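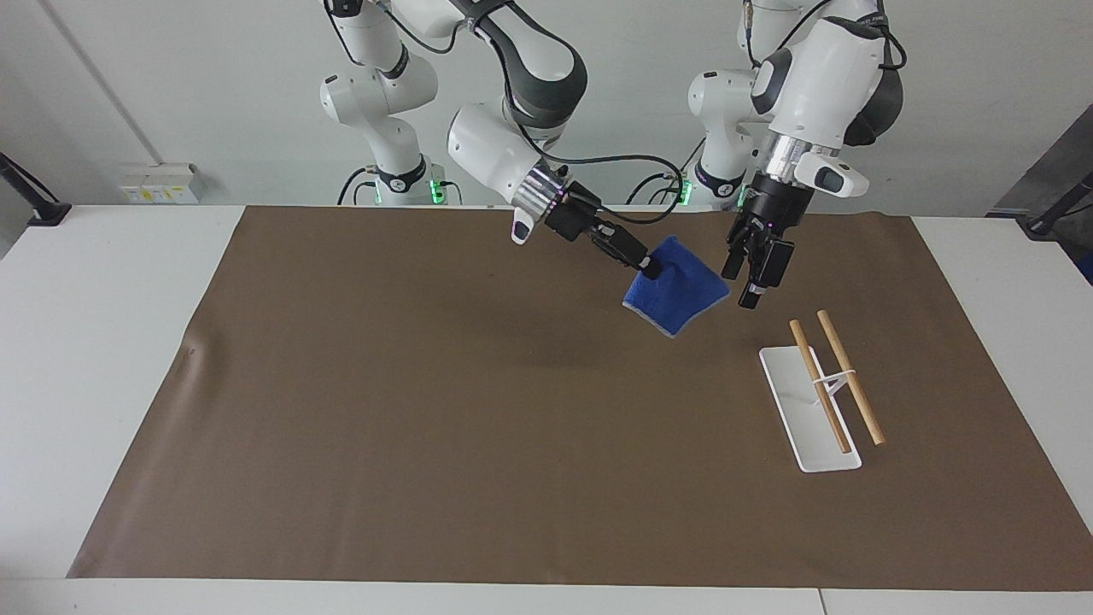 Reading a Floor Plan Before the Building Exists
Handout 3, Introduction to Residential Property

Welcome back! Today we get to one of my favorite parts of the course, the off-plan floor plan. Buyers put down serious money on the strength of a single sheet of paper, so it pays to know what that sheet says and what it leaves out.

Gross and net area

The number in large type on a brochure is often the gross figure. It may take in the outer walls, the balcony, the air conditioner ledge and sometimes a share of the hallway. Net area is the floor you can walk on. Always ask which one you are looking at, and get the answer in writing.

Take our practice project, Kumik Terrace by Kestia Homes. The brochure lists the larger unit at 1,000 square feet. Go through the sheet with a pencil, take off the balcony and the ledge, and see what is left. (Students are always surprised by the ledge!)

Price per square foot

Divide the price by the area. Easy — but do it twice, once with gross and once with net. Two units that look the same on the first figure can be far apart on the second. When you compare Kumik Terrace with the Ramley Road block, use the same kind of area for both.

Things to mark on the plan

North arrow. If there isn't one, find the site plan and draw it in.
Door swings. Does the bathroom door hit the sink?
Columns. They show up as solid black squares and love to sit in bedroom corners.
Wet walls. Kitchens and bathrooms that share a wall are simpler to plumb, and harder to move later.
Dotted lines. These usually mean something overhead, such as a beam or a dropped ceiling.

Furniture on the plan

Check the bed! Sales plans sometimes show furniture smaller than anything you can buy. Measure it against the scale bar, then sketch in a real queen bed and two nightstands.

For next class

Mark up the Kumik Terrace sheet and bring it with you. Read the Wong Street case in the course pack, up to the section on parking. We will start with service charges.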